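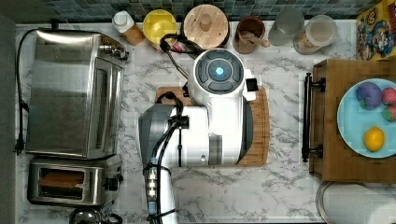

Le bras au repos, anneau cyan allumé, entre le grille-pain et l'assiette de fruits.

J'ai donc loué un robot pour ma cuisine. Je l'écris en entier une bonne fois, puisque ma sœur raconte à toute la famille que j'ai « acheté une machine à couper les carottes », ce qui est faux sur tous les points : je ne l'ai pas achetée, et la carotte n'est pas au programme.

La formule s'appelle Plomomum. On vous livre un bras, son socle, une tablette pour lui parler et un accès à une bibliothèque de gestes, le tout pour 792 euros par mois, avec une caution de 1000 euros dont j'ai pris connaissance dans une annexe que j'aurais dû lire en premier. La maison vise les gens qui développent des choses chez eux, les petits ateliers, les profs, et visiblement aussi les graphistes à mi-temps qui ont eu une prime. J'ai pris deux mois. J'en suis au milieu du second et je rends donc mon rapport, que personne ne m'a commandé et que personne ne me paie.

L'installation

Le technicien s'appelle Gunārs Adomaitis. Il est arrivé avec deux caisses et m'a demandé où se trouvait « l'espace de travail ». Je lui ai montré le plan de travail. Il a regardé le four, le grille-pain, ma rangée de bocaux contre la mosaïque, et il a dit « d'accord » sur le ton d'un plombier qui découvre votre salle de bains.

Il lui a fallu une matinée. Le bras lui-même se fixe vite, c'est le câblage qui prend du temps. La notice montre une silhouette blanche et pure comme un cygne. Dans la vraie vie, il y a un faisceau de câbles noirs sanglé le long du bras, un support bleu et noir avec ses connecteurs, et encore un câble qui fait une boucle au niveau du poignet. Je passe désormais l'éponge avec des précautions de démineur. J'ai demandé à Gunārs s'il existait une gaine. Il existe une gaine. Elle est en supplément.

Il m'a aussi conseillé de dégager tout ce qui se trouvait dans le rayon d'action. J'ai négocié pour les bocaux. La cuillère en bois dans son gobelet, c'était non négociable non plus, elle est là depuis mon premier appartement. Quant à la boîte de céréales dans l'angle, elle appartient à mon fils et relève d'une juridiction sur laquelle je n'ai aucune prise.

Les fruits

L'abonnement comprend un module d'exercices baptisé Grullard. Le principe : avant de confier au bras quoi que ce soit de salissant, on lui apprend à saisir et à déposer des aliments factices. Les miens sont dans une assiette bleu clair, sur le plateau en bois, à droite. Il y a un citron, des fraises et une chose violette, ronde, avec des feuilles vertes, que mon fils appelle prune et que je tiens pour une aubergine. Le débat est ouvert depuis le premier jour. J'ai fini par créer dans le logiciel un objet nommé « violet », et le bras s'en accommode mieux que nous.

On enseigne de deux façons. Soit on prend le bras à la main et on le promène, ce qui donne l'impression de faire danser un oncle réticent. Soit on passe par la tablette, en posant des points dans un plan en trois dimensions, ce qui donne l'impression de remplir une déclaration d'impôts en trois dimensions. J'ai vite choisi l'oncle.

Le citron est entré dans le répertoire le premier soir. Prise, trajet, dépose sur la planche à découper, retour. J'ai applaudi toute seule dans ma cuisine, à vingt-trois heures, en chaussettes. Les fraises ont demandé plus de patience : elles sont petites, pointues, et le logiciel les aborde par le mauvais bout avec une constance admirable. J'ai tenu un carnet. Sept soirées pour obtenir une fraise qui atterrisse là où je le voulais, à peu près à chaque coup. Je précise que j'aurais pu la déplacer moi-même. On me l'a fait remarquer.

Le service client

Il faut en parler, car c'est la meilleure partie du produit. Binta Olaniyan, à l'assistance, a répondu à tous mes messages, y compris celui où j'accusais le bras de bouder. Il ne boudait pas. J'avais réglé une limite de vitesse si basse qu'il avançait, mais à l'échelle géologique. Elle m'a écrit trois lignes, sans un seul smiley, et le problème était réglé.

Le service commercial, c'est une autre ambiance. Un certain Dale Paquette m'appelle pour me proposer l'option Wosonau, qui ajoute la « planification de recettes ». J'ai demandé quelles recettes. Il m'a envoyé une brochure. Dans la brochure, un bras verse de la farine dans un saladier devant une dame qui rit. J'ai demandé si le bras pouvait casser un œuf. Dale m'a dit qu'il allait se renseigner. J'attends, Dale.

Ce qui m'agace

Le voisinage des prises. Mon four et mon grille-pain occupaient déjà le terrain, et la cohabitation des cordons est devenue un petit casse-tête quotidien : qui veut des tartines négocie.

La place, évidemment. La planche en bambou se trouve sous le bras. Si j'ai besoin d'émincer un oignon, je dois soit envoyer le bras en position de rangement (quatre manipulations sur la tablette, dont une confirmation de la confirmation), soit émincer sur la table comme une campeuse. J'émince sur la table.

Les mises à jour. Elles s'annoncent le matin, avec une petite phrase polie, à l'heure exacte où tout le monde cherche le beurre.

La documentation en français, enfin, traduite par quelqu'un qui avait d'autres soucis. On m'y recommande de « ne pas offenser le poignet ». Je fais de mon mieux.

Ce qui me plaît

Le bouton d'arrêt est gros et il arrête. Ça paraît peu de chose, mais j'ai possédé des mixeurs moins coopératifs.

L'application garde tout : chaque geste enregistré peut être rejoué, ralenti, renommé. Mon fils a un dossier à lui, avec des noms que je ne reproduirai pas. Il a compris en deux après-midis la différence entre une position et une trajectoire, chose que son manuel n'avait pas réussi à faire passer. Sa professeure, Brittany Gill, m'a demandé si elle pouvait venir voir. Elle est venue, elle a bu un café, elle a promené le bras pendant une heure, et j'ai eu un peu de mal à récupérer la tablette.

Et puis j'aime bien sa lumière, le soir, ce rond cyan au milieu du poignet gris. Je n'ai toujours pas trouvé comment l'éteindre, mais disons que je l'aime bien.

Faut-il le louer ?

Si vous cherchez de l'aide pour faire à manger, non. À ce prix-là, faites-vous livrer, et il vous restera de quoi offrir des fleurs au livreur. Si vous voulez apprendre comment on programme un bras articulé, avec une assistance qui répond et du matériel solide, la formule tient debout, et un mois m'aurait suffi pour les bases. Wahyudi Pelupessy, un lecteur de ce blog, m'écrit qu'il a essayé le concurrent, Friesen, moins cher, et qu'il passait ses soirées à recalibrer. Je lui laisse la parole en commentaire s'il veut développer, je n'ai pas testé.

Le tarif doit changer en septembre, dans un sens que Dale n'a pas souhaité préciser. Pour ma part je rends le bras à la fin du mois. Il me reste d'ici là un dernier exercice du module Grullard, qui consiste à ranger les fruits par couleur, et il faudra bien que quelqu'un tranche pour la prune.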